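**Hands wanted for the Brilby plate project (students, this means you!)**

Posted June 18, 2019

Hi! I'm Mpho Mthembu, and I run the robotics class project we call Brilby. We're teaching a robot to set and clear a table, and it's learning from people. You pick up a plate with a pair of hand-held grippers, you put it where it goes, and the cameras on the grippers record the whole thing. Then you do it again. I need more people to do it again!

The sign-up is open to any student on campus, any major. You don't have to code and you don't have to have taken my class (though I'll probably try to talk you into it by the second afternoon). What you do need is two working arms and a fair amount of patience, plus a willingness to talk about dishes way more than a normal person does.
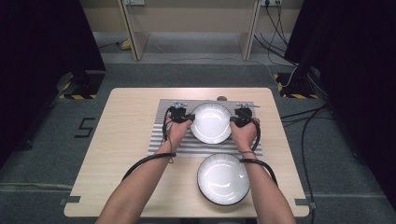 Xaba wrote back to my first email about this asking whether it gets boring, and said the first hour felt clumsy, the second was kind of relaxing, and by the third a snack would have been nice. Fair! I've added snacks to the budget.

So what would you be doing? A session is up to 3 hours with breaks whenever you want them. You'll get a short practice first, because the grippers feel strange until your wrists figure them out. Everybody squeezes too hard to begin with, and then everybody goes too soft. After that we work through a list of small jobs: lift a plate, tip it up, turn it, set it down on the mat, pass it from one gripper to the other. I call out the job and you do it your own way. Please don't try to move like a robot, I want to see how you'd do it.

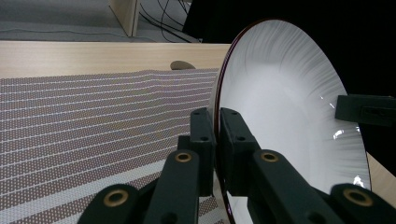 Our goal is 959 good recordings before the class starts training in October. A good recording means you finished the job without me talking over it, so part of that number is on me. If you fumble a pickup, just tell me and we'll mark it. The Hatus group (that's the half of the class writing the training code) wants the fumbles too, and they get weirdly excited about them.

Plates are harder than they look, by the way. The rim is thin and the glaze is shiny, and that's a lot for a camera to deal with. We tried to start with bowls last year and I still think plates are the better problem.

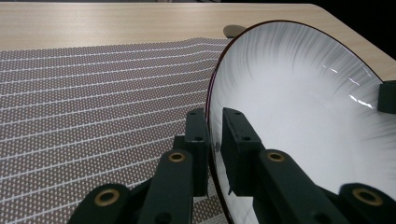
What you get out of it:

- $500 for the full set of sessions, paid in 2 parts
- Your name in the project report, if you want it there
- A seat at the Wulura demo night, when the robot has its go at the table
- Snacks (thank you, Xaba)

Left-handed people, please, please sign up. Same goes if you've got small hands or really big ones. If you have a wrist or shoulder problem, write to me before you sign up and we'll talk about whether shorter sessions would work for you.

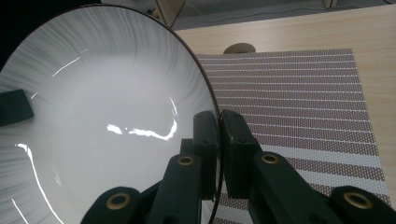
Wear short sleeves or something you can push up past your elbows, and leave bracelets and big watches at home. The cables catch on them and then we all stand there untangling you.

To sign up, email me through the class page with "Brilby" in the subject line. Tell me which afternoons you're free and which hand you write with. I don't need a résumé. A couple of sentences about why you'd like to do it is plenty, and "I need the money" is a perfectly good sentence. I'll write back to everyone, usually late at night, so check your inbox in the morning.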